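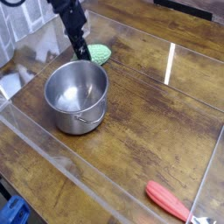

Can a machine put the kitchen things away yet? Some of them, some of the time, if a person has set the job up first and is standing by to finish it.

Thursday, 4.40 pm. Notes from the tidy-up bench, mostly for Wing-yan, who missed the afternoon.

The job was the usual one: soft green knitted vegetable into the steel pot, leave the red-handled tool alone. I still can't say whether the knitted thing is meant to be a cucumber or a corn cob, and I don't suppose the arm cares. We ran 30 tries on the Varnard settings. A try counts if the vegetable ends up inside the pot, the pot is still upright and no hand has gone over the acrylic. By that rule, 8 good ones. Bijan wanted to add the ones where it was left hanging on the rim. I said no. If I left a sock hanging on the edge of the drawer I wouldn't call it put away.

The worst spot is behind the pot, with the vegetable tucked up against the back of the rim. The gripper has to come down in the narrow bit between pot and wall, and the soft thing gives when it's pushed. Twice the pot got shoved forward and the arm carried on as if it hadn't moved. Out on the bare wood it does much better, but then my kitchen isn't bare wood.

Other bits:

Glare on the back wall is bad again. Tried one overhead light off for the last few tries, no difference I'd swear to. Needs doing properly.

The wire handle on the pot snagged once. Bijan says take it off. I'd like it left on, pots have handles.

Haven't touched the red-handled one yet. Ribbed grip, lies flat, ought to be easy, which is what we said about the vegetable.

The Drelholm people say their version trained on 3,580 runs and gets 63 per cent on "everyday clearing". I read the write-up over lunch. The start positions are fixed and somebody resets the table between tries. Who resets mine? Put a person in the loop for that and they may as well drop the thing in the pot while they're there.

I timed myself for comparison and gave up, it was silly. Pick up, put in.

Bedard want a line from us in August on whether this could go in a canteen. My draft says not without someone beside it all shift. Bijan Kiani thinks that's too harsh and wants to show them the open-table tries on their own. Fine by me if the behind-the-pot ones go on the same page.

Tomorrow: same start positions, old Mac Mathúna fingertips back on, light sorted before anything else. Wing-yan, please don't move the pot, I've marked where it goes with pencil.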